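Version 3, mois de mai. Remplace la version 2, que personne au service achats n'avait ouverte avant de demander une version 3.

# Grille d'inspection avant achat – cellule de tri et de rangement

Matériel visé : bras Kesell avec pince à deux doigts, extension de garantie Tadach, devis d'intégration Cernomex. Contrôle et commentaires : Rhonda Grewal.

Légende : **OK** / **À REVOIR** / **BLOQUANT**. La mention « ça ira bien » ne fait pas partie de la légende, merci de ne plus l'ajouter au stylo.

## 1. Sécurité du poste

- [x] Arrêt d'urgence accessible de la main gauche, assis et debout. **OK**
- [x] Bras immobile à la coupure secteur. **OK.** Il descend un peu avant que le frein ne prenne. Cernomex parle de « tassement normal ». J'ai demandé la même phrase par écrit et j'attends.
- [ ] Câbles hors de la zone de mouvement. **À REVOIR.** Prévoir des guides : 80 € au catalogue McIntyre, à imputer au budget équipement (les fournitures de bureau ont déjà donné).
- [ ] Marquage au sol. **À REVOIR.** Le ruban a été commandé, le ruban est arrivé, le ruban est toujours dans son carton.
- [x] Vitesse bridée tant qu'une personne se tient à portée. **OK**

## 2. Pince et manipulation

- [x] Doigts sans jeu visible à la fermeture. **OK**
- [ ] Effort de serrage réglable par article. **À REVOIR.** Il l'est, à condition d'acheter le module qui le rend réglable : 378 €, absent du premier devis et apparu au second avec beaucoup de naturel.
- [x] Essai avec des canettes de boisson énergisante, couchées dans un panier perforé en plastique blanc, et de soda, couchées à côté. **OK** pour la série courte. 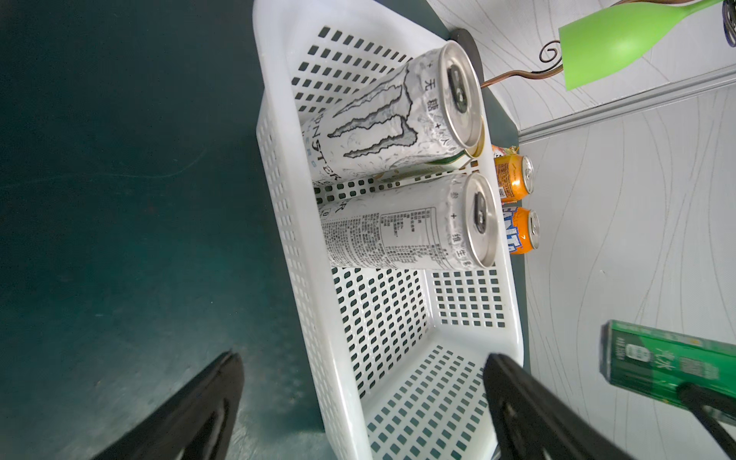
- [ ] Série longue. **À REVOIR.** Le protocole demande 300 cycles et nous en avons fait 158. La salle était réservée à partir de 14 h pour une réunion sur le respect des protocoles.
- [ ] Doigts de rechange fournis. **BLOQUANT.** Le contrat indique « consommables inclus » à la page 2 et « hors pièces d'usure » à la page 9. Le fournisseur considère que les doigts s'usent. Nous aussi, d'où la question.
- [ ] Notice en français. **À REVOIR.** Elle existe. Le chapitre sur le remplacement des doigts s'intitule « Changement des orteils ».

## 3. Plan de travail et objets d'essai

- [x] Plateau stable, sans basculement quand le bras est en extension. **OK**
- [x] Fond clair derrière le plateau, pour la caméra de poignet. **OK.** Du tissu blanc à fines lignes ondulées. Les panneaux « vision industrielle » du devis coûtent plus cher que la table ; je propose de garder le tissu.
- [ ] Objets fragiles limités à ceux dont la perte est budgétée. **À REVOIR.** Le bol rose en céramique n'est inscrit sur aucune ligne.
- [ ] Luminaire fixé ou retiré. **À REVOIR.** La lampe à abat-jour vert vif est simplement posée sur son socle. Elle sert d'obstacle d'essai, fonction que je ne retrouve pas dans l'inventaire. Soit on la bride, soit on lui crée un code article.
- [x] Emballages souples inclus dans le jeu d'essai. **OK.** Un sachet de bonbons Fox's, à plat. À remplacer s'il disparaît ; prévoir la chose au budget de fonctionnement.

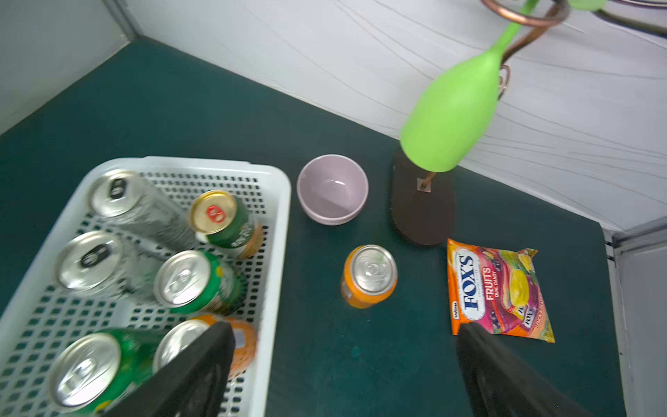
**Service Méthodes et Équipements – Cellule Achats techniques**

## 4. Budget et planification

- [ ] Coût complet sur la durée d'usage. **BLOQUANT.** Le tableau s'arrête à la livraison, comme si la machine devait ensuite vivre d'amour et de graisse. Ajouter maintenance, formation, pièces et mises à jour du logiciel.
- [ ] Extension Tadach. **À REVOIR.** Elle couvre les pannes « non prévisibles ». Obtenir la liste des prévisibles avant signature.
- [ ] Deux offres comparables au dossier. **À REVOIR.** Nous en avons deux, toutes deux de Cernomex, avec des couleurs de couverture différentes.
- [x] Formation de deux opérateurs comprise dans le prix. **OK**, frais de déplacement exclus.
- [ ] Espace réservé à l'arrivée de la caisse. **À REVOIR.** Mesurer la porte. La caisse aussi, cette fois.

## 5. Avis

Favorable à la poursuite du dossier, défavorable à la signature en l'état. Deux points bloquants à lever : les doigts de rechange et le coût complet. Les 142 cycles manquants seront faits dès que la salle se libère.

Visa achats : ____________

Visa sécurité : R. Grewal, sous réserve des points ci-dessus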